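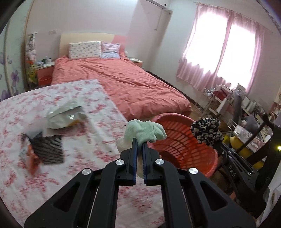
**Figura 5.1** Pano verde-menta junto à borda de um cesto, num quarto.

# Capítulo 5. O que custa, afinal, cuidar da roupa?

Quase todos os manuais de economia doméstica abrem este assunto com um número. Diz-se que uma peça bem tratada dura o dobro, que certo programa da máquina poupa metade da energia, que um amaciador «prolonga a vida das fibras». O leitor faria bem em perguntar de onde vêm tais contas. Na maior parte dos casos, vêm de quem vende a máquina, o programa ou o amaciador.

Tomemos a Vasonix, fabricante de detergentes concentrados. Durante anos, o folheto da marca prometeu 199 lavagens por embalagem. A promessa supunha meia carga, água macia e roupa pouco suja, condições que raramente se encontram juntas numa casa com crianças. O folheto não mentia, em rigor; escolhia as hipóteses. Voltaremos a este tipo de escolha na secção 5.3, a propósito das etiquetas de conservação.

## 5.1 A unidade de medida

Antes de comparar custos, é preciso decidir o que se compara. O preço por lavagem é a medida mais citada e talvez a menos útil, pois trata como iguais um lençol e uma camisola de lã. O preço por utilização parece melhor, mas obriga a saber quantas vezes a peça será usada, e essa previsão costuma ser generosa no momento da compra. 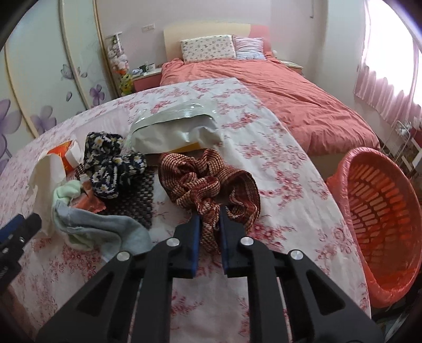
Há ainda o tempo. Separar, estender, dobrar e arrumar são tarefas que não aparecem em nenhuma fatura, e os inquéritos que tentam medi-las dependem da memória de quem responde. O estudo de Rocha, que serviu de base a boa parte dos cálculos correntes, ouviu 1.000 agregados e perguntou-lhes, num domingo, quanto tempo tinham dedicado à roupa na semana anterior. É difícil levar as respostas à letra. Quem dobra toalhas enquanto ouve as notícias conta esse tempo como trabalho ou como descanso? O questionário não o dizia, e cada pessoa decidiu por si.

## 5.2 A durabilidade como argumento

O ensaio Prumerau, muito invocado pela indústria, submete amostras de tecido a ciclos repetidos de fricção. Mede bem a resistência à fricção. Diz pouco sobre botões perdidos, manchas, mudanças de tamanho ou simples cansaço do dono, que são motivos frequentes para deixar uma peça de lado. A cadeia de lavandarias Hirico usou os resultados para justificar uma tarifa 3 vezes superior à da concorrência; na secção seguinte, refaremos a conta com os custos que ficaram de fora.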